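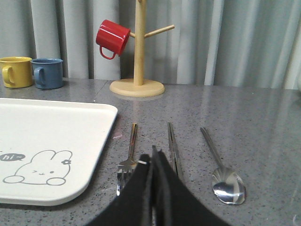 Rantala Foundation Opens Support Line for Families Living With Myasthenia Gravis

Monday, March 18, 2024

The Rantala Foundation is so pleased to share that its new family support line is open to anyone in the state who is living with myasthenia gravis, or who loves someone who is. Families have been asking us for this for a long time, and we can hardly believe the day has come!

Myasthenia gravis weakens the muscles we use to see, chew, swallow and breathe, and it can look very different from one morning to the next. Many of the 214 families who answered our survey last year told us they had felt quite alone while they waited for a diagnosis.
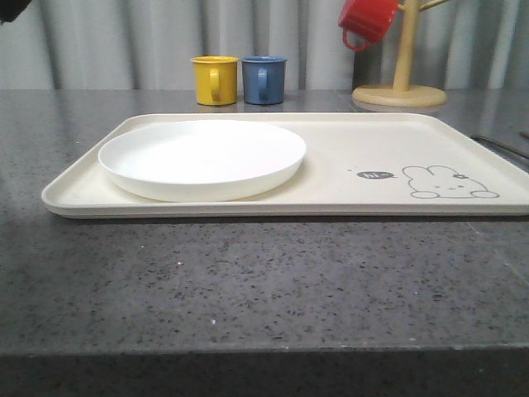 The line will be answered by 30 trained listeners, most of whom have the condition themselves or care for a relative who does. They can't give medical advice, but they can help callers get ready for an appointment, or simply keep them company on a hard evening.

"My daughter was sick for two years before we had a name for it," said Anneli Toivonen, the foundation's director. "I would have given anything to talk with another mother back then, even for ten minutes."

Calls are free, and a family gathering is planned for June. To become a listener, please write to Niilo Harju at the foundation office.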